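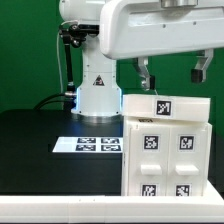 Kabelsalat

Kabelsalat bezeichnet umgangssprachlich eine ungeordnete Ansammlung von Kabeln, deren Verlauf mit bloßem Auge nicht mehr nachvollzogen werden kann. Der Ausdruck ist im gesamten deutschen Sprachraum verbreitet und wird überwiegend von Personen verwendet, die sich gerade unter einem Schreibtisch befinden. Fachlich spricht man von ungeordneter Leitungsführung, was am Zustand der Leitungen wenig ändert.

Wortgebrauch

Mit dem Salat teilt der Kabelsalat die Mischung verschiedener Bestandteile, nicht aber die begrenzte Haltbarkeit. In der Zeit der Tonbänder und Kassetten war daneben der Bandsalat geläufig, der sich mit einem Bleistift und etwas Geduld beheben ließ. Für den Kabelsalat ist bislang kein vergleichbares Werkzeug bekannt.

Entstehung

Biegsame Leitungen verknoten sich, wenn sie bewegt werden und mindestens ein Ende frei ist. Lange und weiche Kabel neigen stärker dazu als kurze und steife. Hinzu kommt die menschliche Gewohnheit, neue Geräte anzuschließen, ohne die Leitungen der alten zu entfernen. Yulan Qian nennt diese in ihrer Schrift »Der Sellacher Schrank« die Sedimentschicht. Untersucht wurde darin der Technikraum der Stadthalle Sellach, in dem 600 Meter Leitung verlegt waren, davon 17 Meter mit Beschriftung. Die Beschriftung lautete durchgehend »neu«. 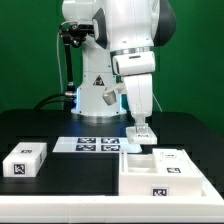 Qian unterscheidet ferner zwischen aktivem und ruhendem Kabelsalat. Der aktive steht unter Spannung und wird aus Vorsicht nicht angerührt, der ruhende liegt in einer Schublade und wird aus Sentimentalität nicht angerührt. Übergänge kommen vor, meist nach Umzügen.

Gegenmaßnahmen

Gebräuchlich sind Kabelbinder, Klettbänder, Kabelkanäle und der feste Vorsatz. Kabelbinder gelten als dauerhaft, was sich beim Austausch des mittleren Kabels bemerkbar macht. Klettbänder lassen sich wieder öffnen und sind deshalb regelmäßig verschwunden. Mehrfachsteckdosen sollten nicht hintereinandergesteckt werden; dieser Hinweis ist allgemein bekannt und findet breite Zustimmung.

Die Sellacher Stadthalle führte nach Erscheinen der Schrift eine Farbordnung ein: Strom rot, Ton blau, Licht gelb. Sie galt bis zum Januar, als das blaue Band ausging und durch rotes ersetzt wurde.

Siehe auch

Bandsalat
Kabelkanal
Knoten
Schublade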